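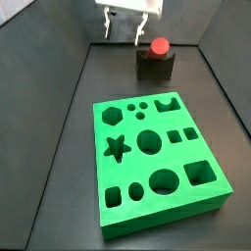

Search this site
Enter keyword
Go

January
By Florencia Bustos, Noment

Noment opens Sasik, its collection of hand-guided robot demonstrations, to outside teams

HAWORTH – I've been waiting to write this one for a while! Starting this month, Noment is opening up Sasik, the set of robot demonstrations we've been building at our Haworth shop, to any team that wants to train on it. Schools and nonprofit labs pay nothing. Companies pay a yearly fee, and our friends at Clatell have already signed on as the first of them.

I run data collection at Noment, so I'm going to tell you about it the way I'd tell you over coffee, and you can call me if you want the stiffer version.

Sasik is a pile of short recordings of people steering a robot through small handling jobs: pick the thing up, turn it, carry it over, set it down. A person does the steering every time. The learning system then studies what the cameras saw next to what the arm did, and tries to work out the link between the two. The first release has 186 hours of it, recorded by 13 operators (me included, though my early runs are nothing to brag about).

Most of the first release is a shape-sorting job, the kind you've seen on a nursery floor. A green board with cutouts, a colored piece, a holder to start from. We picked it after trying fancier things, mostly kitchen stuff, where two people could never agree on what "finished" meant. With a board full of holes you don't get that argument. The piece is in or it isn't, and the operator marks the run accordingly before starting the next one.
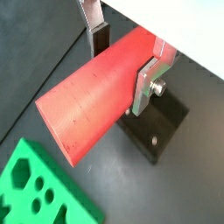 The wrist camera's view of a red piece held between the fingers, with the green board at lower left.

We record from the wrist and from fixed positions, and if you plan to use only one of those, please talk to us first. The wrist view is wonderful for the last bit of an approach, when you care about the angle of the piece against the fingers. It's not so great when the arm is up high or when a big piece takes over the picture. The fixed views are steadier and show you where the arm is in relation to everything else. Our own models did noticeably better once we fed them both, and Clatell's people saw the same thing on their side with a completely different setup, which made my week.

Now for the part I get the most questions about: the bad runs. We kept them! Slips, drops, a piece set down crooked, an operator who went for the wrong cutout and had to back up. They're all in there and they're all labeled. Early on we threw that material away, and the systems we trained on the tidy leftovers had no idea what to do when a grip went a little wrong. They'd just carry on as if everything was fine. So the second time through we changed the rule, and now a messy run gets filed with the same care as a clean one.
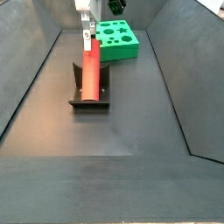

Red cylinder in its black holder, gripper at the far end.

Operators work in sessions of 100 runs, and then they have to stop, even if they feel great. I fought that limit when it was proposed (I wanted more data, I always want more data) and I lost. I'm glad I did. When we looked back over the longer sessions, the late runs all looked alike. People settle into one groove and stop trying other ways in, and a learning system fed on that picks up one habit and very little else. Shorter sessions gave us more variety, more odd approaches, more left-handed thinking from our left-handed operators.
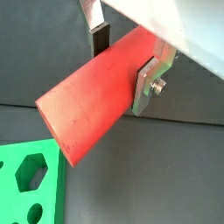
Grip notes were the last thing we added, and they're my favorite. After a run, the operator can leave a line about why they took hold of a piece where they did. Long pieces get the most notes by far. If you take one near its end, so that most of it reaches out past the fingers toward the board, the far tip is what you have to steer, and a little turn at the wrist moves that tip a lot. Some of our operators love that grip because it keeps the metal away from the cutouts. Others won't touch it and go for the middle every time. We didn't pick a winner, and both styles are in Sasik with the notes attached, so you can sort by them or ignore them.

What you get with the first release: the recordings from every camera, the arm and finger positions matched to them, the operator's mark for each run, and the grip notes where someone wrote one. Operators appear under a code, never a name. There's a small starter set if you'd like to poke at the format before you download the whole thing, and I really would start there, because the full set is big and our server is only so fast.

We're planning 2 more releases. The next one moves to pieces that bend, and we've begun practicing for it in Haworth. It is humbling. I'll write again when there's something to show.

Requests for access, and press questions, go to Florencia Bustos at the Noment office in Haworth. Please tell us what you're hoping to train, even if it's only a sentence. I read all of them.

Recent items
Clatell joins Noment as first Sasik partner
How we mark a run: notes for new operators
Noment is hiring robot operators in Haworth
Why we stopped throwing out the bad runs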